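The Phone That Stayed

This website uses cookies to give you the best reading experience. Accept | Manage settings

Last updated: Dec 22, 2024

When Lempi Nieminen came to work in the repair shop Heinonen, she believed people would bring their phones because they wanted new ones to look like new. It was the opposite. Most customers in Primmont carry an old phone, and they ask only that it lives a little longer.

"They do not want a better camera," she told me. "They want the battery to last until the evening."

The shop has two rooms. The front one is for phones, and the back one is where Reijo Honkanen has repaired desktop computers for many years.
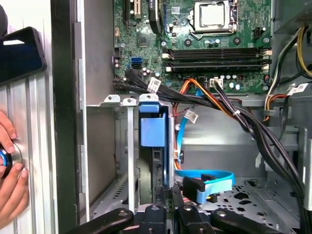

An open desktop tower with its memory slots apparently empty.

Phones became the bigger part of the business slowly. In May the shop took in some 80 of them, and 69 went home working. The others had mostly damage from water, which Lempi does not like to promise anything about. She says this to the customer before she takes the phone, and she writes it on the receipt too.

The most common job is the battery. After this comes the charging port, which is very often only full of dust from a pocket. Lempi cleans it with a thin plastic pick and does not charge money for it. Ilari Laitinen, a bus driver, had already ordered a new phone when she did this for him. He sent the new one back. 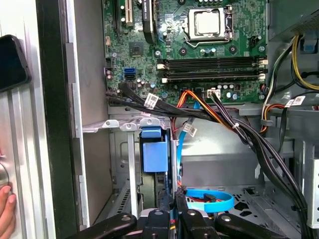
Spare parts are the difficult question. For a popular model the screen arrives in two days, but for a phone sold by a small carrier it can take weeks, and sometimes the part fits but the fingerprint reader stops working. Ragnvald Isaksson, who supplies the shop from Villach, keeps a list of such models and sends it to his customers every month. Lempi has it taped beside the register.

I had brought my own phone also, with a crack in one corner. She looked at it, pressed the glass with her thumb, and gave it back to me. The crack was not growing, she said, and I should come again if it did.

Text: Niilo Lappalainen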